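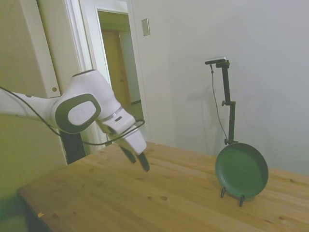
Unit 9: Storing and Handling Coated Pans

Coated frying pans usually wear out on the shelf and in the sink before they wear out on the stove. Most of the damage we see in the teaching kitchen comes from stacking, where the base of one pan rubs the surface of the next. A pan propped on edge, like the dark green one on the wood table, has nothing resting on its cooking surface, and you can check the inside without picking it up. A smooth matte surface shows scratches best in light from the side, so turn the pan slowly under a lamp.

Print this page | E-mail this page

Posted Monday by the Umali Kitchen Skills staff

Before storing

Let the pan cool before washing. Use a soft sponge and dish soap. Dry the rim and the handle joint, where water collects.

On the shelf

Stand pans on edge in a rack, or lay a cloth between them if you have to stack. Cast iron goes on the bottom shelf at the Jurko Street kitchen. Rack slots there are 90 mm wide and will not take the deep sauté pans.

For next class

Read the section on seasoning and bring one pan from home, any size.

This site uses cookies. By continuing you accept our cookie policy.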